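Saturday, April 7, 2018 - bread bench

Batch 3 of the Usska rye. Starter sluggish, fed it twice. Magdolna says colder water, I say more salt.
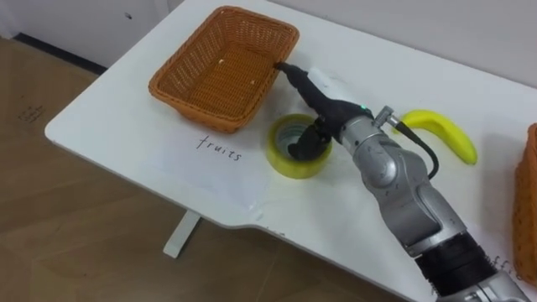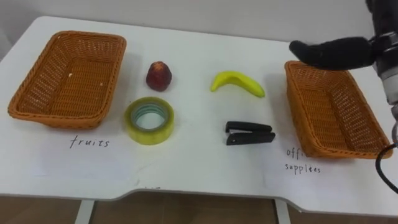 Loaf spread again, crust fine, crumb gummy at the bottom. Need somthing to hold the sides on the final proof. A rectangular wicker tray like the orange-brown one would do - sloped walls, tight weave, floured cloth inside. Try 2 loaves that way, one free on the stone. Ask Trinidad re flour.

2 comments - 3 shares

Recent:
Zallix oven, door seal
November rye notes

Last updated by M. Rácz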